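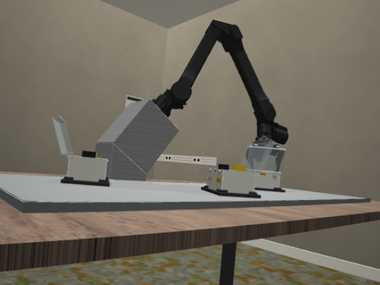 **1/** Potty training, week two. My son has decided the bathroom is a place he will visit only as a tourist.

**2/** We bought the Bolley potty because the box promised it would play a song "when success is detected." So far it has detected a plastic cow, half a banana and my phone. It sang for all three.

**3/** My wife's uncle, Duarte Garcia, raised four kids and says the trick is to let them run around with no pants on in the yard. It was December when he told me this. I looked at the yard. I looked at Duarte. He was eating my crackers.

**4/** Sticker chart update: he has 281 stickers. None of them are on the chart. I found one on my work shoes at lunch, a purple whale, and I'd already been in two meetings.

**5/** His sister, who is 8, has offered to take over. Her plan has a whistle in it. We're thinking about it.

**6/** Tried the Skinik training pants. They're supposed to feel uncomfortable so he'll want to change. He loves them. He wore a pair on his head to the grocery store and an old man saluted him. 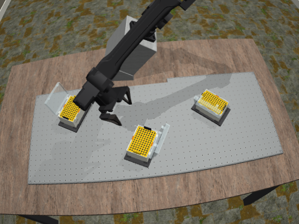
*Black arm, brown table, three tip boxes on the plate.*

**7/** Conversation through the bathroom door this morning:
"Do you need to go?"
"No."
"Are you going?"
"No."
"What's that sound?"
"Rain."

**8/** He did go at my mother's house. First try, no song, no sticker, on a regular toilet with a folded towel behind him. She called to tell me and then she called my sister to tell her too. I've been thanked for my efforts.

**9/** People keep asking if I've read the Morais book. I have read the Morais book. It's 400 pages and the child in it is named Kulby and he's trained by page 30. I don't know what the rest of it is for. Kulby seems to take up the recorder.

**10/** Bedtime. He wanted to say goodnight to the potty, so we said goodnight to the potty. Then goodnight to the cow, who lives in the potty now. Then he asked for water, a big one, in the big cup.

**11/** I gave him the small cup. He drank it looking right at me and asked for another one.

**12/** For those asking, yes, the song can be turned off. You need a very small screwdriver and both kids have to be asleep. I've got the screwdriver. Still waiting on the older one.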